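SUMTON – January – Nallberg today opens orders for the Lustela bin picking kit, a ready-to-run package for shops that get mixed parts in one bin and need them out again. No part drawings. No fixed layout. Kit bolts on to an arm you allready own.

In the box – controller, picking software, mounting plate, cable set. Setup takes one shift if the arm is in place. Software learns new items from 16 sample picks, holds up to 300 item types.
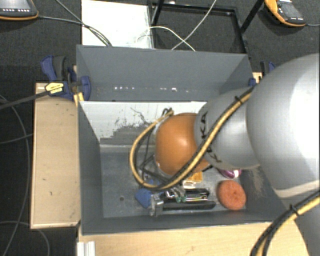
Mixed-item bin work with a KUKA arm.

"Customers kept sending us bins nobody wanted to sort," said Vignesh Iyer, product lead at Nallberg. "Shiny stuff, soft stuff, all on top of each other. So that's what we built for."

Nuttall, a parts reseller, ran the kit for 18 weeks before launch. "We put in whatever was on the shelf," said Derek Naylor, operations manager. "Support picked up the phone, too."

Kit ships in four weeks from order. Training day for two operators is included, extra seats on request. Existing Nallberg customers can trade in thier old controller – ask your rep.

Demos by appointment, Unit 1061, Sumton. Press contact: Hammad Bugti, Nallberg.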